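Sorting out the box of odds and ends
Household forum, page 1 of 1

plostden_jo
Sep 19, 2018
I've got an open cardboard box on the table where all the small cloth things end up. Towel, face mask, something like a scrunchie, bits of cloth I can't name. It started in August as somewhere to put things for a day or two. How do other people sort this sort of stuff?

Lobo671
Tip it all out and only put back what you use. Towels go with towels. You don't need a box for it at all.

plostden_jo
I knew someone would say that. I've no drawer space, so the box stays. It's shallow and the rim is taped, so it holds up well enough.
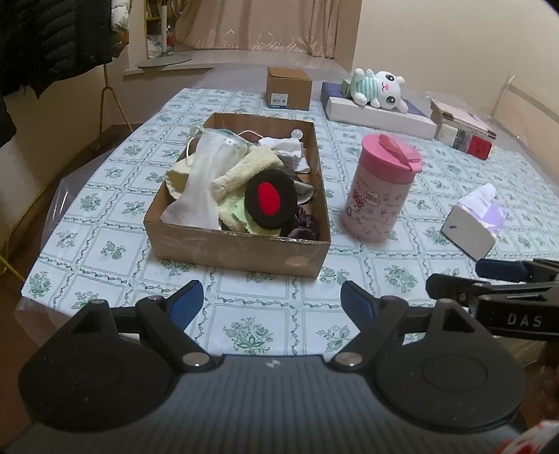

What I'd like is a way to stop the small things sinking under the towel. The tissues and the pink Hello Kitty tub already live outside it on the tablecloth, and I'm happy with that.

Nele Brandes
Roll everything and stand it on end. I did this with a box from Vakgate and can see the lot at once.

Lobo671
Rolling a face mask is daft. It wants a bag of its own, not a heap of cloths.

Nele Brandes
Fair point about the mask - I meant the towels.

pramau_sue
Cut a strip of card and slot it across the middle. Big things one side, small things the other. Costs nothing.

plostden_jo
Will try the card first. Mask is going in a freezer bag tonight.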